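Bottles leaning and tipping on gondola shelf with clear price rail - shelf angle or depth problem?

Posted in Shop Fitting and Display, 21/06/2025

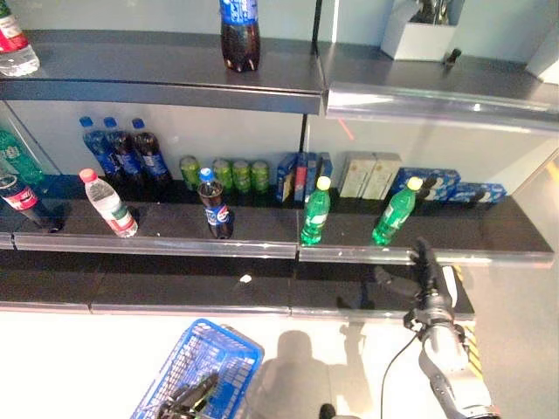
Middle shelf, mixed drinks and boxed goods.

Usa Pongsiri

I run a small convenience store and have one bay of dark gray gondola shelving with light gray back panels. Bottled drinks are on the top and middle shelves, with boxed goods sharing the middle one. Cans along the back wall stay in line. The bottles near the front do not. On the middle shelf there is a cola bottle with a red label lying tilted near the edge, a water bottle leaning at the front left, and a green soda bottle tilted over on the right. The small cola near the center front is standing fine.

The shelves are 600 deep (mm). The brackets have two positions, flat and tilted down toward the front, and I believe the middle shelf is in the tilted one. The person who had the store before me set it up and left no paperwork. The uprights are stamped Briem. The price rail is a clear plastic strip across the full width of the middle shelf.

I need to know:

- whether bottles should be on a flat shelf or a tilted one
- whether a front riser will fit behind that kind of price rail
- whether I can leave the boxes on the same shelf

I would like to avoid emptying the whole bay more than once. I also get a lot of glare off the rail at the right end of the top shelf, so if there is a matte version I would like to hear about it.

Pestix

Flat. The tilted position is for baskets and bagged goods, or for gravity-feed inserts that have their own lanes and a front stop. A round bottle on plain sheet steel with a forward tilt has nothing holding it except friction, and the molded feet on soft drink bottles give very little contact area. A customer takes one, bumps the next, and it leans on whatever is beside it. Cans have a full rim on the base and a lower center of gravity, so they put up with more.

Check the angle before you move anything. Put a short spirit level front to back on a clear patch of shelf, then again at the other end. If both ends read the same tilt, it is the bracket position. If they differ, one bracket is in the wrong slot or a hook is not fully seated in the upright. The second fault is more common than people think and it should be fixed the same day, as a half-seated hook can let go under load.

To change it:

1. Clear the shelf completely. Do not try to shift a loaded shelf, even with two people.
2. Lift the shelf panel straight up off the brackets.
3. Raise the front of each bracket, unhook it, and refit it in the flat position. Press down until it stops.
4. Count slots from the floor on both uprights. The numbers must match.
5. Refit the panel and check with the level again before restocking.

Riser: yes, in most cases. The usual type clips into the row of holes along the front of the shelf, behind the rail. Mine are 73 mm high and stop anything up to a large bottle. Measure your hole spacing first. Dondon sells a wire one and a clear one, and the wire one is stiffer. If your shelf has no holes, the stick-on kind comes away in January when the store is cold, at least mine did.

Ballance

Agree with flat. I would also look at how the shelf is merchandised. Depth of 600 is a lot for single bottles. You have product against the back panel, a gap, and then a few loose bottles at the front with no neighbors. Fill each product front to back in its own lane and they support each other. Add dividers - 5 would do a shelf like that.

Boxes can stay, but give them one end. Two blue and white ones are lying on their sides at the right and the beige ones are upright next to them, so the heights are all over the place. Stand them the same way if the shelf clearance allows.

The loose dark object lying on the top shelf in front of the white container should come off. Small items there end up under a bottle base and then that bottle leans too.

Pestix

Forgot the glare. Matte rail covers exist. Try a matte label insert first, it costs less, but it only helps if the shine is coming off the label. If it is the plastic itself, you need the cover.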